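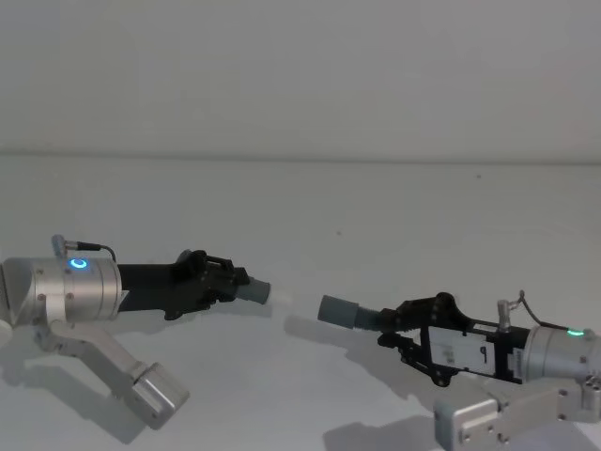 Use the same can and the same roller and it will blend right in, Zdeňka Holub told me when I asked here in April about touching up a scuffed wall. I did both and I can still see every spot I painted.

The wall is a very light gray, flat finish, Sidisar brand, and the can had been in the garage since we painted the room. I stirred it well. Looking straight at it, the color seems right. From the doorway, with light coming in from the side, the patches look darker and a little shiny. Do I need to paint the whole wall again, or is there a way to fix the patches? The wall is 11 feet long and there is maybe half a can left.

Jarmila Matoušek
Aug 5, 2022
2 min read

Zdeňka Holub

Sorry it didn't work. I should have asked how old the can was and where it was kept. Paint that has been through a winter in a garage can dry to a different sheen even when the color is fine. Did it ever freeze? If it has lumps after stirring, throw it out.

Before you repaint, wash one of the patches and the wall next to it with a damp sponge and a drop of dish soap. Let it dry overnight. Sometimes the old paint is just dirty and the patch is the only clean part. If the patch still shows after that, go corner to corner. Stop at the corners and don't worry about the other walls.

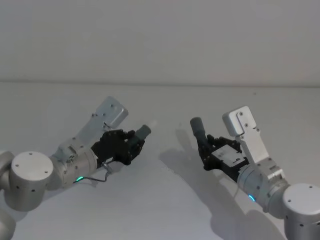
Light gray wall behind a white tabletop.

For the full wall:

- Sand the edges of each patch lightly, 220 grit is fine, and wipe off the dust.
- If you filled any dents, prime those spots first. Bare filler soaks up paint and leaves a dull mark.
- Cut in one section at a time and roll it while the cut line is still wet.
- Finish with light strokes in one direction, top to bottom.

Half a can may not be enough - it depends on the ceiling height. If you buy a new one, don't finish the wall with a mix of old and new from separate trays. Pour both into one bucket and stir, or use only the new.

Huanca32

just repaint it. I spent a whole weekend feathering spots in my hallway and ended up doing the wall anyway. took me an hour

Pornirberg

Agree with the above about corners. Also check the lid for the sheen. I once bought eggshell thinking it was flat, and the color chip was identical.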